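Adding a Family Line to a Performer's Entry in Stelau

Updated 10/10/23

Stelau stores each performer's ancestry as linked records, one per relative. The public page is built from those links. Text typed into the biography box is not indexed.

1. Open the performer's entry and select Relatives.
2. Enter the parents first. Use the name at birth and put any stage name in the Alias field.
3. Add the place of birth as it was written in the source. Put the current country in the second field.
4. Attach a source to every record. A parish register or census page is accepted. A fan page is not.
5. Set the Side field to paternal or maternal. It cannot be left blank for grandparents.

The Relatives table holds 356 records per entry and goes back 9 generations. Records beyond that must be stored in a linked entry.

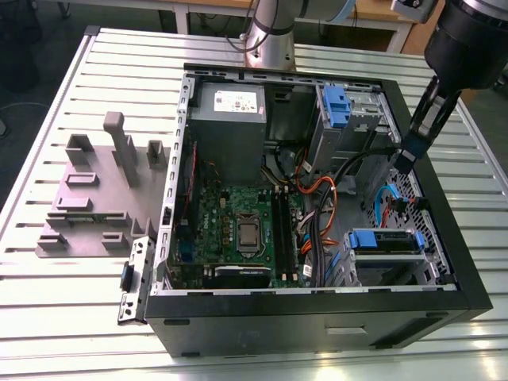
A reader's comment on step 3 notes that Gridel exports put the current country first, so the two place fields have to be swapped before import or every village ends up under the wrong heading. The Swap Places option on the import screen does this for the whole file.

Spelling variants

Surnames often change between documents. Enter the oldest spelling as the main form and the others as variants, up to 8 per record. Brunet matches variants only if they share a first letter. For other cases, link the records by hand.

Save the entry and run Check Links. Error 73 means a child has an earlier birth year than a parent.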